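Rokura, season two, and the clock problem

I rewatched the first season of Rokura before starting the second, with a notepad, to settle an argument about the timeline. The show says the colony at Borkport has been cut off for 446 days when the pilot opens. By the finale the wall counter has gone up by 41. That would be fine if the supply ship had not been introduced in episode three as sixty days out, and then docked in episode eight.
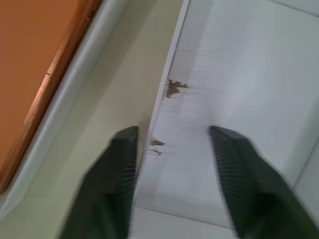
The usual fan answer is that Mollah changed the counter. He has access to the control room from episode two onward, and he is alone there twice. I don't think the writing supports it. When Cenedar station radios in, the operator reads back the same day number that Borkport has on its wall, and Mollah has no way to alter a log on another station.

Season two handles this better than I expected. The premiere skips ahead by 21 days, says so in dialogue, and then stays consistent for four episodes. The ship's early arrival is brought up by the engineer, who asks to see the fuel records and is refused. So the writers either planned the gap or noticed it in the break between seasons.

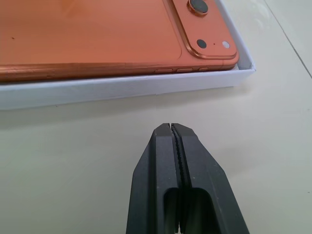

Xiaoyan Su left a comment on my last post pointing out that the ship's mass is given as 3,470 tons on departure and is never mentioned again. If it dumped cargo on the way, it could have burned harder and arrived sooner. I like this theory. It also explains the half-empty hold in episode nine, which I had put down to a small set budget.

The weak part of the new season is the flashback structure. Episode four runs three time periods with the same color grade and the same costumes, and the only cue is the length of Mollah's beard. I had to go back twice.

Episode five is out Friday. I will update the timeline table after that — the Cenedar column still has two blanks in it.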